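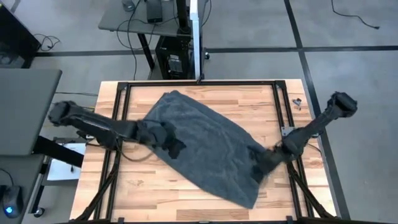
本页写给第一次在双臂工位上做布料任务的人，内容是开工前、操作中和收工时要照着做的规矩。适用于毛巾、抹布、枕套一类的软物，不适用于带拉链或金属扣的衣物，那类任务另有一页。

文中的“操作员”指控制两条机械臂的人，“旁站”指站在急停旁边的人。两个角色不能由同一个人兼任。

## 一、划定工作区

1. 以桌面上的铝型材边框为界，框内是作业区，框外不放任务物品。
2. 机械臂的关节会伸到桌沿以外，所以人的站位不按桌沿算，按机械臂的最大伸展范围算。这个范围在工位登记表第一页，换过夹爪之后要重新量。
3. 地面的标线不要当成安全线用，除非登记表上写明它就是。不同工位的标线用途不一样，有的只是给桌子定位。
4. 通电期间，旁站以外的人不进入伸展范围。需要拿东西，先喊停，等操作员答复“已停”再进。

## 二、开工前检查

先断电看一遍，再上电看一遍。

断电时：

- 用手晃边框的四个角。有松动就拧紧，拧完在登记表上签字。
- 看框内有没有夹子、螺丝、扎带头。布料一拖就会把这些小东西卷进去，夹爪再去夹的时候很容易伤到指尖的胶垫。
- 沿着线缆从机械臂底座摸到控制器，确认没有被桌腿压住，接头没有受拉。
- 地上的线靠边走。过道上必须横穿的，加线槽或者贴地胶带。
- 鼠标、键盘留在控制台一侧，纸张也一样。边框上只允许有固定件。

上电后：

- 两条臂分别回零，一次一条。左臂停稳，再动右臂。
- 空夹爪开合 5 次，听有没有异响，看两侧是否同步闭合。
- 按一次急停，确认两条臂都停下。只停一条的，当班不得使用，报修。
- 复位后再确认一次速度上限。Tolleck 控制器在急停复位后会回到默认值，不会保留上一次的设定。（我们这批的固件是这样，升级以后要重新验证。）

## 三、放布料

布料可以平铺，也可以随手一丢，看任务单怎么写。任务单要求“随机初始状态”的，从桌面上方松手让它自然落下，不要再用手去整理。为了好抓而悄悄把边角拉出来，记录下来的数据就和任务单对不上了。

放完之后手先离开作业区，人再退到线外，然后由旁站说“可以”。操作员没听到这两个字，不要动主手。

深色毛圈布在深色夹爪旁边不容易看清边缘。任务单没有指定颜色时，优先选和夹爪反差大的。指定了深色的，就把顶灯全开，操作员不要只盯屏幕，隔一会儿抬头看一眼实物。

## 四、双臂操作

**进入。** 两条臂从各自一侧进入，不跨到对面去抓。确实要跨的时候，另一条臂先退到边框附近并停住。

**下压。** 夹爪接触布面后再往下的行程要小。木桌面有一点弹性，但不能拿它当缓冲。持续顶着桌面，腕关节电流会上去，时间长了触发过载保护，臂会突然卸力，下落的方向不一定是你想要的。

**抓取。** 夹一层还是夹一团，任务单会写明。要求单层的，合爪后先抬一点，确认没有带起下面那层，再继续。抓多了就松开重来，不要靠甩。

**拉伸。** 两条臂都夹住同一块布以后，它们就通过布连在了一起，一边的动作会直接传到另一边。规则是：

- 同一时刻只由一条臂主动拉，另一条臂保持。
- 拉到布面刚刚绷直为止。看到布边开始变形，立即回退。
- 两个夹爪之间至少留 11 厘米。低于这个距离时只允许单臂移动。

**松开。** 先松被动的一侧，再松主动的一侧。反过来做，绷着的布会弹回，把主动臂前面的布料搅乱，有时候还会搭到腕部。

## 五、布料缠住时怎么办

不要硬拉。按下面的顺序处理：

1. 操作员停手，说“缠住”。
2. 旁站按急停，不论情况轻重。
3. 等两条臂完全静止，再等 2 秒。部分关节没有机械抱闸，断力后会慢慢下沉，这段时间手不要伸到下面。
4. 旁站托住被缠的那条臂，操作员过去解布。剪刀放在控制台抽屉里，布可以剪，线缆不可以。
5. 解开后检查指尖胶垫和腕部线束，没有问题再回零。
6. 在记录里标“中断”，这一段不能删。

同一个班次里缠住 2 次以上的，停下来查原因。常见的有三种：布太大，边角垂到了边框外面；胶垫磨损，夹不住又反复去夹；操作员累了。最后一种直接换人。

## 六、时间和轮换

连续操作大约四十分钟休息一次，操作员和旁站可以互换。互换时要口头交接：当前任务编号、两条臂的状态、有没有没处理完的异常。交接时机械臂停在零位，主手放回支架。

Plarham 那边的工位只有一个急停按钮，装在左侧，旁站必须站左边。Thaweesak 的工位两侧都有，站哪边都行，但同一个班次里不要换来换去。

## 七、收工

- 取走布料，抖一下，看有没有脱落的线头或胶垫碎屑。
- 两条臂回到停放姿态，先关机械臂电源，再关控制器，最后关主机。
- 擦桌面用干布。木条拼接的桌面不要用湿布，水渗进拼缝会让板子起翘，边框跟着就不平了。
- 登记表填完整：开始和结束时间、任务编号、中断次数、更换过的零件。没有异常也要写“无异常”，空着不算。

## 八、关于这些规矩的来源

这一页由 Homine 项目组维护，是内部操作规矩，不代替设备说明书，也不代替所在地的安全法规。三者不一致时，按最严的执行。机械臂换型号、夹爪换规格、桌子挪位置，都要重新做一次风险评估，评估完成前工位挂“停用”牌。

要改规矩，把改动和理由写在登记表末页，等下一次复审统一处理。复审定在每年 11 月，急停和站位相关的条目随时可以提，当天处理。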